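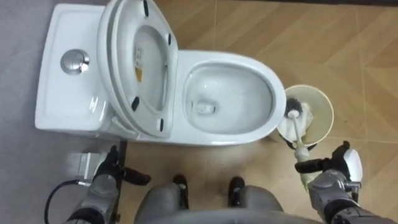

Les WC, lunette relevée, et la brosse dans son pot.

Je vous avais promis un article ménage avant l'été, et j'ai choisi le sujet dont personne ne parle à table : les toilettes ! Oui, je sais. Mais depuis que j'ai changé ma façon de faire, c'est devenu une corvée de quelques minutes que j'attaque presque avec entrain, et vous avez été nombreuses à me demander le détail après mon billet sur la salle de bains.

Premier point, je relève tout, l'abattant et la lunette, avant même de sortir un produit. Pendant des années j'ai nettoyé la lunette baissée, puis le reste, puis encore la lunette parce que j'avais éclaboussé partout (le génie). Maintenant tout est levé dès le départ et je passe un chiffon sur les petits tampons en caoutchouc noir, ceux qui sont sous la lunette. Allez regarder les vôtres, vous allez être surprises de ce qui se cache autour !

Ensuite, le vinaigre. J'achète le bidon blanc ordinaire et j'en verse 200 ml tout autour, sous le rebord, en tournant doucement pour que ça coule bien le long des parois. Une cuillère de bicarbonate plus tard, si j'ai envie de voir mousser – c'est surtout pour le plaisir, mais quel plaisir. Et surtout jamais de javel en même temps que le vinaigre, ni juste après, c'est dangereux.

Je laisse agir pendant que je m'occupe du lavabo et du miroir. Quand il y a du calcaire bien installé, je peux patienter jusqu'à 40 minutes, et là j'en profite pour étendre une lessive ou boire mon café. 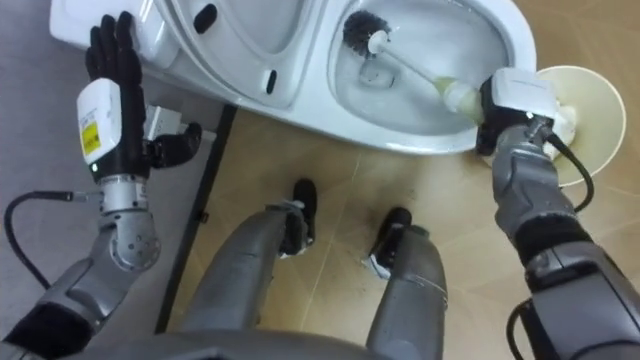 Le Club Rorkano – rubrique Maison & Entretien

Place à la brosse ! Je commence toujours par le dessous du rebord, en petits mouvements serrés, puis les parois, et je termine par le fond, là où l'eau stagne et où les dépôts adorent s'installer. J'insiste au niveau de la ligne d'eau. Il ne sert à rien d'appuyer comme une brute, on tord les poils et on s'arrose les chevilles. Un manche assez long change vraiment la vie, j'avais avant un modèle tout court et je me retrouvais le nez au-dessus de la cuvette, non merci.

D'ailleurs, parlons-en, de la brosse. J'ai longtemps cru qu'elles se valaient toutes et je prenais la première venue. Et puis une lectrice du club m'a parlé de la gamme Karken, que j'ai failli commander, avant de tomber sur un petit modèle tout simple au bazar Pillville, en faisant complètement autre chose (je cherchais des pinces à linge, je suis repartie sans les pinces). Je regarde maintenant trois choses en rayon : des poils bien fournis jusqu'en haut, un manche qui ne plie pas, et un pot sans recoin à l'intérieur. Ce dernier point, je le répète à tout le monde.

Après le brossage, je tire la chasse avec la brosse encore dans la cuvette pour la rincer. Puis je la coince entre la lunette et la faïence, manche vers l'extérieur, et je la laisse s'égoutter un bon moment. C'est l'astuce que j'aurais aimé connaître à mes vingt ans ! Une brosse rangée trempée, c'est un fond d'eau grise dans le pot au bout de deux jours, et l'odeur qui va avec.
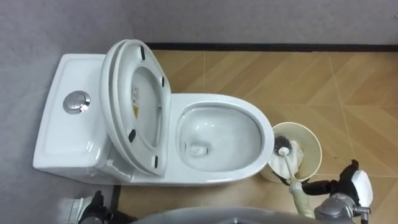 Le pot, justement, je le vide et je le lave à chaque fois, à l'eau très chaude avec une goutte de liquide vaisselle. Je verse parfois un petit fond de vinaigre dedans le soir et je rince le lendemain matin. Puis je passe la serpillière là où il était posé, parce qu'il laisse volontiers un rond sur le carrelage, et je n'oublie pas le bouton de chasse, que tout le monde touche et que tout le monde oublie. Sur le chrome, un chiffon microfibre à peine humide, puis un coup de chiffon sec, et ça brille comme au premier jour.

En juillet, je m'attaque aux joints du carrelage – j'ai déjà mis de côté une vieille brosse à dents et beaucoup de courage. Si vous avez une recette qui marche sur les joints clairs, laissez-la-moi en commentaire, je les teste toutes !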